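House rules for simulated switch tasks

Skarley writes acceptance rules for teams that train robots in simulation before anything touches real hardware. Its lead for test practice spoke to us in the Prikia office, where the rules for wall switches were being revised again.

The first version ran to 5 pages, and people skipped most of it. "They read the part about pass and fail and closed the file," the lead said. "So now that part comes first, and it's short."

The main rule concerns what counts as a finished task. Touching the switch is not enough. The toggle has to change state and stay there after the fingers have backed away. "We had policies that leaned on the lever until the clock ran out - and got full marks for it. On a real wall that's a broken switch."

A second rule covers surroundings. Each task must be run with at least 3 wall finishes, one of them busy, and with hard shadows turned on. The lead had an argument with Dissanayake, a supplier of scene files, about whether this was fair to smaller teams. "They said plain walls were the normal case. Maybe in their building."

Contact force has its own limit, logged at every step and kept with the run. Kumico, which makes the logging tool, wanted averages. Skarley said no and asked for peaks.

What about the view from the wrist? The rule is that reviewers watch the same images the policy gets, at the same size, with no cleanup. "If I judge a run from a nice clean side view, I'm judging something the robot never had," the lead said.

The next revision is due in December. It will deal with switches mounted at odd angles, and with who signs off when two reviewers disagree. "Right now it's whoever stays later."
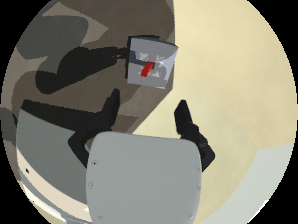 "The other thing I'd like in there is a rule on retries. Some teams allow 3 and report it, some allow 3 and don't. I don't mind which number they pick, but it should be written next to the score."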